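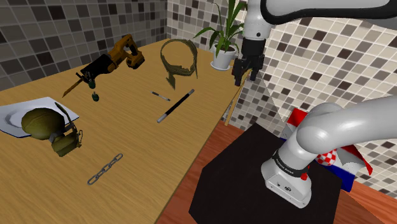
Anwara Rathnayake

The winter I went to work at Medemberg I was given a desk by the radiator, a mug with somebody's initials on it, and a room that did not exist. The room had tiled walls and a honey-coloured table, and a robot arm on a black pedestal that I came to feel quite tender towards, though it was made of sums like everything else in there. Flendidden, the program that built the room, would lay the table afresh for every trial. My job was to look at what was on it and write a sentence telling the arm what to do.

I had answered an advertisement in the Cunholm paper that asked for "clear written English", and having taught infants for most of my life I thought I could manage that. Tilda, who ran the project and was young enough to have been in my class, explained it to me over a very long pot of tea. The arm learned from pairs, she said: a table and a sentence, a table and a sentence, over and over. Then they gave it tables it had never met and sentences it had never read, and marked it. It was getting 54 in every hundred right and had been stuck there since September.

The guidance sheet said to keep it short. Verb, object, place. So for the morning's first table I wrote "Pick up the chain", and for the next one "Move the stylus to the plate", and I went on like that until my shoulders ached. They were perfectly good sentences. I would never have spoken to a child that way, mind you, and by the end of the week it had begun to bother me.

Then there came a table with a stylus and a magic wand lying close together, both of them slim and darkish with a pale tip, and I sat and looked at it for ages. There was a helmet on the plate, and a yellow saw with its blade pointing across the wood, and a plant at the back with great long leaves that wanted somewhere nicer to live. I was supposed to ask for the wand. What I typed was this: "Could you fetch me the wand, please - it's the black one with the silvery white tip, lying between the strap and the chain, and mind you don't take the stylus next to it, which is easily done."

I meant to cut it down. But it was gone four and the light was going over the car park, and I found I had sent it, and then I did the next one the same way, and the one after that.

Tilda noticed, naturally. She came and stood beside the radiator with a printout held against her jumper, and I got ready to be told. "You've started talking to it," she said. I said I was sorry, I was a talker, my late husband used to go and check the tyres when I got on the telephone. She didn't laugh. She asked if I could do 40 a day like that for 2 weeks, with the mistakes put in - the things it might get wrong and how to tell them apart - and she would train one arm on mine and one on the short ones, using the very same tables, and see.

So I did. I wrote to that arm as I used to talk to small boys crossing the hall with a tray of paint pots. I told it which end of the chain was nearer. I told it the strap would be standing up like a belt somebody had just stepped out of. Graham at the next desk, who did the tiles and the daylight, began leaving his biscuits on my side.

They did the marking overnight, with both arms on tables neither had seen, and with plain short sentences for both of them, so that mine should have no advantage. I hadn't understood that part. I had supposed it would only follow a person who went on as I did. Tilda had to draw it for me on the back of an envelope: having once been told what to look out for, it went on looking out when the telling stopped. The other arm got its 54. Mine got 70.

They called it the Bhatia method in the end, after the street the old building stood on, and there was a paper with graphs in it, and my name in small letters near the bottom, spelt correctly. Tilda bought a cake. The next morning there was a new table waiting with a teapot on it, rather near the edge, and I took my coat off and began, "Now then, both sides, and slowly."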